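Archive > Lists > Tunebook and song-collecting > Thread

Prev in thread | Next in thread | Index by author | Index by subject | Search

Subject: Re: reprinting the Dilier carol book – tunes or words only?
Date: Mon 12 June

Quick one before work, sorry for the state of it.

On 9 June's question first (quoted so people joining the thread can follow):

> Does anyone on the list own the Dilier book complete? Mine stops
> at page 352 and the index of first lines is gone. I've been told the
> back section has the harvest songs with tunes in the old collector's
> own hand, reproduced from the notebooks, and that the Brukard Press
> reprint left them out to save paper. Is that right? And if it is,
> would there be any point in a group of us asking Brukard to put
> them back for the new edition? I sing most of the front half and
> would very much like to have the rest before I'm too old to learn it.

Yes, complete copy here, bought for next to nothing because the spine's hanging off. And yes, the back section is there. 17 harvest songs, all with tunes, then the index, then two blank leaves somebody has pencilled chords on. Guitar chords, in a book of unaccompanied songs. Anyway.

Brukard did drop it. I have the reprint as well and it goes straight from the last wassail to the notes. The notes still refer to the missing songs by number, so you get "compare no. 211" and there's no no. 211. Drove me up the wall for years until I found the old one.

What the reprint also did, and I think this is worse – they reset the tunes. All of them. In the original the barring is all over the place, a bar of five where the singer held a note, then back to four, then a bar with no time signature whatsoever. That's how the man heard it in the kitchen and he wrote it down like that. The reprint has it all squared off in 3/4 and 4/4. Sing the ploughing song from the reprint and it's a hymn. Sing it from the old book and you run out of breath in the same places the old chap must have.

So if we write to Brukard I'd say ask for facsimile pages, not just the missing songs set by the same hand.
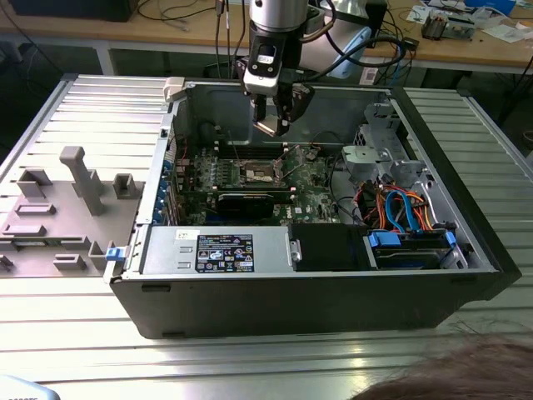

The point was made off-list, by somebody who'd rather stay unnamed, that the wobbly barring might be the collector's bad ear and nothing to do with the singer, and that he went back to some of the same houses the following January and took down the same tunes again quite regular. Fair enough. I hadn't seen the second set. Are they in the Sugawara deposit? If so can someone who has a reader's ticket go and look, and say which songs are in both. My own feeling is that people sing differently on a second visit, they know what the visitor with the notebook wants and they give it him neat. But that's a feeling.

Other bits:

Words. The verses in the front half were tidied for print, we all know that, the notebooks have the ruder ones. Do not ask Brukard for those as well or we'll get nothing. One thing at a time.

Numbers. A small press won't move for a handful of us. The last Trulonance reprint (the sea song one) was 700 copies and it sold through, slowly, mostly at festivals. I'd guess Brukard would want to hear there's a similar sale in this. If you would buy one say so on the list, not to me privately, so they can be pointed at the thread. So far I make it 11 definite.

Price. No idea. Facsimile pages cost more, obviously. I'd pay double for them, others won't.

Recordings. Somebody asked in the spring if any of the harvest songs were ever recorded from the same families. Only one that I know of, the reaping one with the long chorus, and it's on a tape copied from a tape, all hiss for the first verse. The tune is near enough the book but he goes up at the end of line three where the book goes down. I've been singing it his way for so long I can't do the other. Will write it out if anyone wants it, in letters or abc, my notation by hand is unreadable.

Meanwhile for the original poster – I can copy the index of first lines for you at least, it's only a few pages and will go flat on the glass without hurting the book. The harvest section is harder, the binding won't open far enough and I'm not going to force it. Might try it page by page with a lamp over the weekend. No promises, the weekend's already full of other poeple's plans.

If anyone has a draft letter to Brukard in them please write it, I'm hopeless at those, mine come out as complaints. Short, friendly, say what we want, say we'll buy it. Mention the numbering in the notes becuase that's a plain mistake and they might be glad to fix it.

Right, bus.

List archive contact: use the form on the index page | Messages copyright their authors | Back to top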